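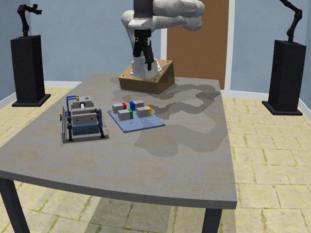
How Does a Thermostat Know When to Stop?

Somewhere in your house, probably on a wall at the height of a grown-up's nose, there is a small box that everyone argues about. One person turns it up. Another person turns it down and says something about sweaters. The box doesn't take sides. It is a thermostat, and it has one job, which it does all day and all night without a snack.

The job is to keep a temperature where you asked for it. That sounds easy until you try doing it yourself.

Try being a thermostat

Say you are in charge of a fish tank. The fish want their water at 25 degrees Celsius (77 Fahrenheit, if your fish are American). You have a heater with a switch, and you have a thermometer. You look at the thermometer. Too cold, so you switch the heater on. You look again. Still too cold. You look again. Fine now, so you switch it off. Then the water starts cooling down, and you have to look again.

You are now going to do this until you leave for college.

What you just did, over and over, has a name. It is called a feedback loop. You measured something, compared it with what you wanted, did something about the difference, and measured again. Every temperature controller in the world goes around this same loop, from the one in your oven to the ones in laboratories where people get upset over a tenth of a degree.

The part that feels

A controller needs a way of finding out how warm things are. This part is called the sensor.

Old thermostats used a strip made of two metals stuck together back to back. Metals grow a tiny bit when they get warm, but some grow more than others. When the strip heats up, one side gets longer than the other side, and the only way both can stay stuck together is for the whole strip to bend. Bend it far enough and it pushes a switch. There's no computer in there at all, only two metals that can't agree on how long to be.

Newer sensors use electricity. In some metals, such as platinum, electricity has a slightly harder time getting through when the metal is warm. Scientists call this resistance. If you measure the resistance, you can work out the temperature. Platinum is expensive, so the sensor gets a very small piece of it and is expected to be grateful.

The part that decides

The simplest controller has two ideas in its head: on and off. Too cold, on. Warm enough, off.

The trouble is that heaters don't stop being hot the moment you switch them off. Think of a stove burner after the soup has been taken away. It stays hot for a while (please don't check with your finger). So the temperature sails right past the number you wanted. This is called overshoot. Then it drops, and by the time the heater has warmed up again it has dropped too far. If you drew the temperature on graph paper, you would get a wavy line, like a child's drawing of the sea.

For a living room this is fine. You won't notice a degree either way, whatever your uncle says.

Let's say we want to do better. Imagine a plate of metal that starts at 20 degrees, and we want it at 40. A smarter controller asks three questions.

How far away am I? If the plate is 20 degrees too cold, the heater gets plenty of power. If it is only 5 degrees too cold, it gets less. You do this on a bicycle when you ease off the pedals before the stop sign, or so your parents hope.

How long have I been wrong? Sometimes the plate gets stuck at 39 and sits there, nearly right. The controller keeps a kind of grudge. The longer the plate stays a little too cold, the more the controller nudges the power up, until the plate finally gets there.

How fast am I going? If the temperature is shooting upward, the controller eases back early so it doesn't zoom past.

Engineers call this a PID controller. The letters stand for proportional, integral, and derivative, which are long names for the three questions you just read. You may now say "proportional, integral, derivative" at dinner and see what happens.

Why is the plate made of metal?

Good conductors such as copper and aluminum pass heat along quickly. Warm one corner and the other corners soon hear about it. Wood is much worse at this, and so is plastic, and that is why pan handles are often made of them. If you want a surface that's the same temperature all over, you want something that gossips.

Who needs a temperature that steady?

Plenty of people. Some medical tests only work if the sample stays at body temperature. Chocolate makers need to keep melted chocolate inside a narrow range, or it sets dull and streaky. Eggs in an incubator are fussier than any customer. Bread dough is fairly relaxed, but it has opinions.

Something to try

You'll need two mugs, warm water from the tap, a kitchen thermometer, a towel, and a grown-up who isn't busy.

Put the same amount of warm water in each mug. Wrap one in the towel. Now pick one temperature, a bit cooler than the water is, and try to hold both mugs there by adding small splashes of warm water whenever they drop below it. Write down the temperature every two minutes.

Which mug needed more splashes? Did you ever add too much and overshoot? Were you an on-and-off controller, or did you start making smaller splashes as you got closer?

Pour the water on a plant when it has cooled. Put the towel back where you found it.

Words to keep

Sensor: the part that measures.
Set point: the temperature you asked for.
Overshoot: going past the set point.
Feedback loop: measure, compare, do something, measure again.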